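CHAPTER 4
Learning from Hands: Demonstration Without the Robot

Suppose you want a robot to pack a box of snacks. You could write down every movement, centimetre by centimetre, and watch the whole plan collapse the moment a bag lands on its side. Or you could show the robot how it's done. This chapter is about showing, and I think it's one of the most enjoyable ideas in the field!

For years, showing meant steering a real arm through the job. It works, but it's slow, and the arm has to live wherever the lab is. With a hand-held gripper, a person carries the robot's fingers out into ordinary homes and does the task directly, while a camera on the tool records the view those fingers would have. Geeta Vishwakarma, who led the Kustberg study we follow through this chapter, liked to tell her students that the best laboratory is somebody's lounge room. 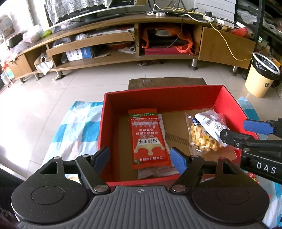
82 Chapter 4

Two grippers share the work at an open red cardboard box. The right one has a clear bag of puffed snacks over its side of the box, while the left one stands open, with a red packet already lying on the cardboard lining below. Look at the blue finger pads, too — they will matter in Section 4.2, when we come to contact and grip.

Now look past the box, at the cables, the cloth over the television and the crowded shelves. A learner trained only on bare benches can mistake a plain background for part of the task. The Kustberg group gathered 1,000 packing demonstrations across many homes, and their policy coped far better with unfamiliar rooms than one trained on the same number from a single bench. It's a lovely result, and we'll take it apart carefully.

We begin with timing. When both hands move at once, the two recordings must share a clock, and even a small slip between them can teach the robot to let go too early. Section 4.1 sets out the method Ruan Mokoena used to line them up.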